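March
By the fiction desk

The Counter

By the time the Zarkeo people brought their machine to us, I had been a chore inspector for long enough to have stopped clapping. My job at Colville was to write the house, hand it over, and mark what came back. The house lived on our computers. So did the machine, for now. If it passed, they would build it a body and sell it to people with stairs.

I wrote the kitchen first. I put a spray bottle near raw meat on purpose, and a mug nowhere near a sink. The order was one line long: put the kitchen right.

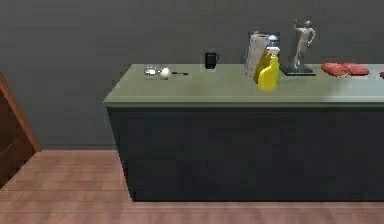

Can a machine tidy a kitchen yet?
It can move things from one place to another, and most of the time it can't tell you why the second place is better.

The man from Zarkeo had a chart. In 182 runs, he said, the mug had broken only twice. I asked where the mug had gone in the other runs. He looked at the chart again. "Away," he said.

"Away where?"

"It's a category."

I watched the next run with my coat on. The machine thought for 40 seconds, picked up the yellow bottle, and set it down on the left steak with great care. Then it reported the kitchen complete. A green light came on in the corner of my screen — I had always hated that light.

"It's learning," he said.

"So is my nephew, and he's four."

They asked for another room, something with less in it. I gave them the one with the piano. A wide floor, a couple of doors, a plant at the far end of the hall. The order was to clear up whatever didn't belong.
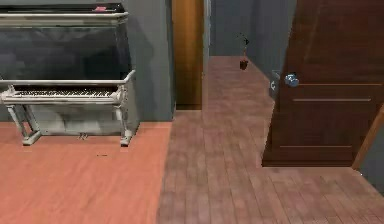
2 min read

It started at noon. It rolled past the red thing on the piano lid, past the speck on the floor, and went all the way down the hall for the plant. It carried the plant back and stood it on the keys. One low chord came out of my speakers and kept going.

The man from Zarkeo wrote something down. I wrote "fail" and saved it. The chord was still going when I went to find my own mug, which I had left on my own counter since breakfast, unwashed.

Last updated in March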